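Line Cook and Prep Lead, Parkovora Community Kitchen
Part-time and full-time openings
Hukham

Parkovora is hiring for two positions in its kitchen on the lower level of the Bouchard building in Hukham. We cook weekday lunches for three senior centers and a supper for people who come in off the street. The same crew does both. If you have worked in a school cafeteria, a hospital kitchen, a diner or a church basement, you already know most of what we do.

The prep lead position is full-time and starts in the morning. The line cook position is part-time, 16 hours a week, split into four afternoon shifts. Both positions report to the kitchen manager, Precious Van der Merwe.

What the prep lead does

You open the kitchen, check the walk-in, and read the delivery sheets against what came in. You set up the vegetable and fruit stations and decide who is on which one. You write the prep list for the next day before you leave. When a delivery is short, you change the menu with Precious and let the senior centers know by phone. You also keep the allergy binder current. Some of our lunch guests are on low-salt or soft diets, and their trays are packed first and labeled by hand.

What the line cook does

You cook from the supper menu, keep the steam table filled, and help serve. You break down the line at the end of service, wash the pots that don't go through the machine, and mop. Everyone mops, including the manager.

We don't own much fancy equipment. There is a six-burner range, two convection ovens, a tilting kettle that is older than most of us, and a good mixer that was bought new last year. Knives are provided. You can bring your own if you prefer, but they go home with you each night.

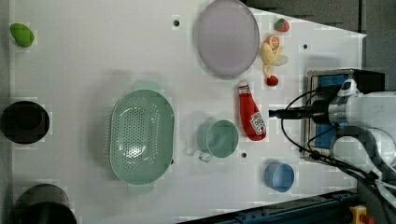
Hukham, January 18, 2026

The plates we serve on are real plates, and we plan to keep it that way. Supper is eaten at tables and brought out by the crew. We ask anyone who works in the kitchen to take a turn carrying food and clearing, at least one shift in the week. If you would strongly prefer to stay in the back the whole time, this may not be the right job for you.

What we are looking for

For the prep lead: at least 3 years in a kitchen that served large numbers, some of that time in charge of other people. You need a current food safety manager certificate or the ability to get one in your first 2 months. We will pay the exam fee.

For the line cook: some paid or unpaid kitchen experience. We will train you on our menus. A food handler card is required before your first shift on the line.

For both: you can lift 50 pounds, stand for a full shift, and work in a room that gets hot in summer. You can read a recipe in English and scale it up. A second language is useful, and so is a driver's license, but neither is required.

A criminal record does not rule you out. We run a background check after an offer is made, and we talk with you about anything that comes up.

Pay and benefits

The prep lead is paid $25 an hour, with health insurance, paid holidays and two weeks of vacation in the first year. The line cook is paid $20 an hour, with paid sick time. Everyone gets a meal on shift, and shoes are reimbursed once a year up to $80. Tips are not part of this job.

How to apply

Write a letter of one page or less that says which position you want, when you could start, and what kitchens you have worked in. A resume is fine but you don't need one. Give us two people we can call, at least one of whom has worked next to you.

Bring the letter to the front desk of the Bouchard building, or mail it to Parkovora Community Kitchen, Box 558, Hukham. Mark the envelope "Kitchen." Brayden Grewal at the front desk can answer questions about hours, the bus, and where to lock a bike.

We will call people in for a short talk first, then for a paid trial shift of four hours. You will be told either way within a week of the trial. We are reading letters as they arrive and will take the posting down when both jobs are filled.

Parkovora is an equal opportunity employer. If you need a change to any part of the application or trial shift because of a disability, tell Brayden and we will arrange it.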